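Can you freeze watermelon, and is there any way to save one that's gone a bit mealy?

Posted by Latifa Abdelaziz in Kitchen & Pantry

Hello everybody, I hope this is the right section. My brother-in-law grows melons out near Dreltness and every summer he is far too generous with us. Last Friday he left 3 enormous watermelons on our porch, and there are only two of us in the house, and one of us (my husband) says watermelon is just water with opinions. So it's up to me!

I cut into the first one and the flesh near the middle is a little grainy. It tastes fine, quite sweet, but the texture isn't what I'd serve to company. The other two are still whole and sitting in the laundry room where it's cool. What I'd like to know is whether I can freeze any of this, how long a cut one keeps in the fridge, and whether the mealy one is good for anything besides the compost. I do have a blender, an old one, and one big drawer free in the freezer. Thank you kindly in advance, you were all so helpful about the fig jam.

3 replies

Rosário Quintela

Oh, lucky you, I'd take one off your hands if you were closer! Yes, you can freeze it, but please go in knowing it won't come back the way it went in. The water in the flesh makes ice crystals and when it thaws you get something soft and rather sad. So freeze it for blending or for eating half frozen, and you'll be happy with it.

What I do is cut off all the rind, take out the seeds I can see (life is short, I leave the little white ones), and cut it into cubes about the size of a walnut. Lay them on a tray lined with parchment so they aren't touching, freeze until hard, usually overnight in my freezer, and then tip them into bags and press the air out. If you skip the tray you'll end up with one big pink brick, and I have gone at that brick with a rolling pin and don't recommend it. I try to use mine up within a few months.

For your grainy one, blend it! You'll never notice the texture. I blend it with the juice of a lime and a pinch of salt, pour it through a strainer, and freeze it in ice pop molds. Or pour it in a shallow dish and scrape it with a fork every half hour until it's fluffy, and you have granita. My old neighbor Mrs. Abreu used to put mint in hers and it was lovely on a hot porch.
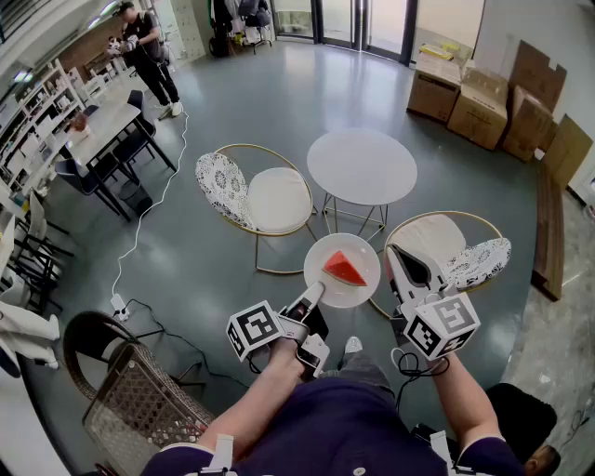 As for the fridge, I give a cut melon 3 days, maybe a day or so longer if it's cubed in a box with a tight lid. Wrap the cut face well if you're keeping it in a big piece - it picks up onion smell like you wouldn't believe. And wash the outside of the whole ones before the knife goes in, with a brush if you have one, then dry them off. Whatever is on the rind goes straight through to the inside with the blade.

Vasco Veloso

just eat it faster

Simão Serrano

Rosário has covered the freezing better than I could, so I'll only add a few words about the rind, which people throw away and shouldn't. Peel off the hard green skin, keep the pale part, and cut it into matchsticks. It makes a very decent quick pickle with vinegar, sugar, salt and a slice of ginger. Bring the liquid to a boil, pour it over, let it cool, and keep the jar in the fridge. I eat it with cold chicken.

The whole melons are in no hurry. A cool laundry room is fine for a week or more as long as they're sound, so check the undersides now and then for soft spots, and set them on a folded towel so they don't roll. If one ever smells sour or fizzes when you cut it, out it goes.

Latifa, let us know how the granita turns out, and whether your husband comes around to it.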